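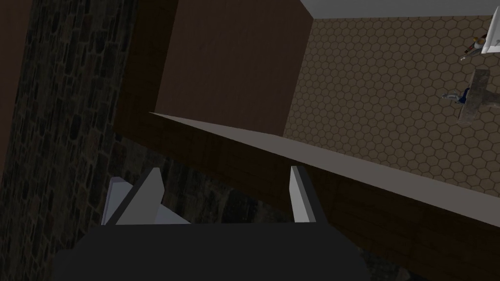 Source: simulator render, wrist view, March. Workshop notebook, equipment pages.

March, equipment planning, continued from the last page.

Spent the morning on the list for the second arm. We have money for one arm or for the extras on the arm we've got, and the form needs to go in before the end of the month, so this page is me trying to get the numbers straight.

Wrist view from the house model is stuck in at the top. Fingers open, nothing held, looking past the light grey ledge to the hexagonal floor tiles. The point for the budget is how much of the bottom of the view the palm takes up. The two fingers stand up into the middle as well, and the left one is the bigger nuisance of the two. With a wrist camera only, anything low and close is behind the palm. If we buy a second camera it wants to go on a post at the side, and that means a post, a clamp and a longer cable as well as the camera.

It is also dim in there. Brightest things are the ledge and the pale wall along the top, and the stone on the left goes very dark down by the fingers. I'd sooner turn the lights up in the model before anyone spends on a better sensor. Costs an afternoon. Left as it is for now so the next runs match the old ones.

Quotes so far:

Vikden - arm with gripper, controller, one year of support. Delivery 12 weeks from order. The price is fine but the stand is extra and they want it bolted to the floor, and our floor is a suspended one. Asked whether the bench mount is allowed under the warranty. No answer yet.

Koo - gripper only, to fit the arm we have. Narrower palm going by the drawing, which would help with the view. Needs an adaptor plate. They list the plate at 195 and I think we could cut one ourselves, but the hole pattern has to be right and last time we got it wrong and paid for the material anyway. Put the bought one on the form.

Oler - camera and post kit. Comes in a pack of 2, can't be split. Fine, one goes in the drawer as a spare.

Not asked for a quote on a computer. The one under the bench runs the house model slowly but it runs. If the Stindau people want longer runs we'll have to look at it again, and it should come out of their line and not ours.

What I'd put forward, in order:

Koo gripper with the plate
Oler camera kit
spare finger tips, 2 sets
cable, connectors, the usual

The second arm goes to next year. I know that was the thing everyone wanted. But with one wrist view that loses the near part of the bench, a second arm gives us the same problem twice, and we'd have nothing left for fixing it. Also no floor space until the old rack goes.

Before the form goes in:

- put the Koo palm shape into the simulator and render the same view again, same position, same lights. If it doesn't open up the lower part of the view then the gripper comes off the list and the camera kit goes to the top.
- check the adaptor thickness. It pushes the gripper out from the wrist, so the reach changes and the camera bracket may not line up any more.
- ask finance whether delivery is charged to equipment or to running costs. It was equipment last time, and we went over because of it.
- chase Vikden about the bench mount anyway, we'll want the answer next year.

Afternoon: drawing from Koo has come through. Dimensions are on page two, only the outside ones, no hole pattern. Have written back to ask for it. Started on the palm shape with what I have, saved beside the old gripper model. Not rendered yet.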